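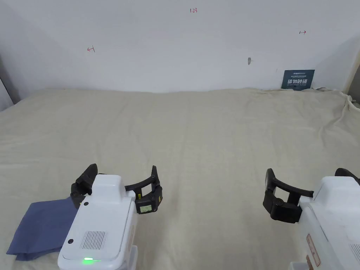

Attachment 1: Stavow table cover in Beige, far edge at the wall. Blue-gray cloth at lower left is the folded one I mention below.

Ticket 1269
Product: Stavow table cover, long size
Subject: Cover won't stay flat, rumples up along the wall
Opened by: Ngọc Hứa
Status: Closed

Ngọc Hứa, 9:10 am
Hi Uvcombe folks! I bought one of your Stavow covers in March for the long table in my sewing room and I love the color, I really do, but I can't get the thing to lie flat. You can see in the photo how it has soft creases all over, and then the far edge just scrunches up where it meets the wall. I fold laundry and cut fabric on this table, so wrinkles are a pain. Every time I lay a piece out and square it up, there's some little ridge underneath that throws off my edge.

What I've tried so far:
Washed it once on warm, tumbled on low, took it out right away.
Ironed it on the table (medium, no steam). Looked great for maybe an evening.
Pulled it tight from the front, which just moved the bunching over to the right.
Turned it over. Same thing, and now the hem side is up and it bugs me.

I don't have the packaging anymore but the sewn-in tag says 137 x 316 cm. Is it supposed to be this much bigger than the table? Or did I get the wrong one?

Sơn Huỳnh (Uvcombe support), 10:25 am
Hi Ngọc, thanks for the photo and for listing what you tried, that saves us a bunch of back and forth. The tag size is right for the long Stavow, so you did get the one you ordered. Could you measure the tabletop itself, front to back, and tell me whether the cover goes over the back edge of the table or stops on top of it? Also, did you use fabric softener?

Ngọc Hứa, 11:40 am
OK so I got the tape out. The table is a lot shallower than the cover is wide, and I have it shoved right up to the wall, so there's nowhere for the back to hang down. It just sits there on top and piles up. I feel a little silly typing that out, ha. But it doesn't explain the creases in the middle, right? Yes to softener, a normal capful.

Sơn Huỳnh, 1:05 pm
Not silly, we get this one a lot with tables against a wall. I think there are two separate things going on.

Back edge: pull the table out a hand's width, let the cover drop behind it, then push the table back so the wall holds the fabric. If you don't want any hang at the back, fold the extra under in one long pleat and press it.

Middle: please rewash on cool with no softener and a second rinse. Skip the dryer. Hang it over a rod or a door while it's still damp, then iron with steam from the center out toward the short ends. Ironing without steam on this weave mostly pushes the creases around.

Let me know how it goes.

Ngọc Hứa, 4:50 pm
Table moved! I had to get Craig to take the other end because it weighs a ton with the machine drawers in it (and then of course I found a whole bobbin collection back there). The drop behind the table works great, the far edge is smooth now. I pushed it back slowly so it wouldn't drag up again. First try I went too fast and it did exactly that.

Haven't done the wash yet.

One more question while I have you. The smaller folded cloth is what I lay down under silky stuff so it doesn't slide. Can I wash it with the cover, or will the blue get into the beige? It's an old one, not yours.

Sơn Huỳnh, 5:15 pm
I'd keep them apart. I can't say anything about the dye on another maker's cloth, and beige shows everything. If you want to check, press a damp white rag on a corner for a minute and see if any color comes off.

Ngọc Hứa, next morning, 8:30 am
Rag came up slightly blue, so glad I asked!! Separate wash it is.

Did the cover on cool last night, extra rinse, no softener. Hung it over the shower rod and steamed it at the table this morning. The middle is so much better. There's one crease left, the sharp one from the original packaging, running across near the right end. I can feel it with my thumb but it doesn't get in the way of cutting. Will it come out over time?

Vy Quách (Uvcombe support), 9:45 am
Hi Ngọc, I'm picking this up for Sơn this morning. Packaging folds can take a few washes. Lay a damp pressing cloth over it, hold the iron down in one spot for a few seconds at a time and don't slide. Then leave the cover alone until it has cooled all the way. If it's still there after the third wash, write back under this same ticket number and we'll send a replacement.

Ngọc Hứa, 12:20 pm
Did the pressing cloth thing and it's fainter already. Happy to close this. Could you put the part about pulling the table out on the care card? I'd have done that on day one.

Vy Quách, 12:35 pm
Passed along to Lợi Hồ, who handles the care cards. Closing now.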